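Every August somebody tells me the trick to eating less is a smaller, bluer plate. I've been hearing it for 15 years and I'm still waiting to be impressed.

The pitch goes like this. Food comes in browns and oranges and creams. Blue doesn't. So the blue is supposed to make you notice the food, slow down, stop sooner. Fine. I notice my food already. I'm usually the one who cooked it.

Brekine sells a "mindful set" built on this. $86 for a plate, a bowl and a little booklet. I read the booklet in the store. Most of it is about breathing.

The Collet one is cheaper and doesn't lecture you, so points for that. But the box says "portion-aware rim." A rim keeps the gravy off the table. That's the whole job, and rims have been doing it for a long time without being aware of anything.

I did try it, to be fair. 7 dinners on blue, 7 on the plain white ones we've had forever. Same food as near as I could manage, same chair, same time of night. I wrote down whether I went back for more.

I went back for more on pasta night both weeks. I did not go back for more on lentil night either week. If there's a color effect in there, it's hiding behind the pasta.

What did change something was leaving the bread off the plate. If the roll sits on the side of my dinner, it's gone before I've picked up a fork – I don't even remember eating it. If I have to reach across the table for it, I sometimes don't bother.

So my big finding is distance. You can get that from any table you already own, and you don't need a booklet. 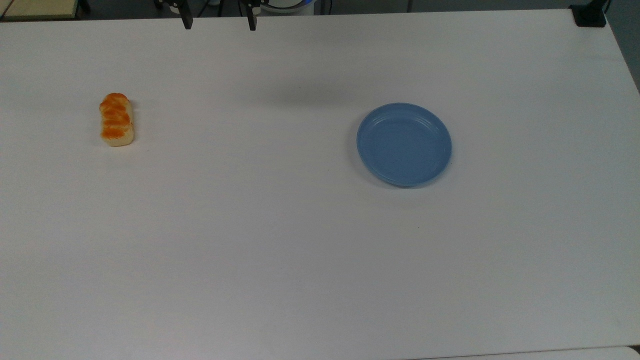
Closteck replied that distance only works until you're hungry enough to move the roll, and that in their house it lasted 2 nights before the bread was back on the plate with butter on it.

Okay, fair. I'm on week three and I can feel it slipping. Last night I caught myself pulling my chair over, so maybe I'm no better than the rim people.

Still not paying $86, though. And whoever keeps sending me the Sulura discount code – please stop, I've seen the bowls, they're just bowls.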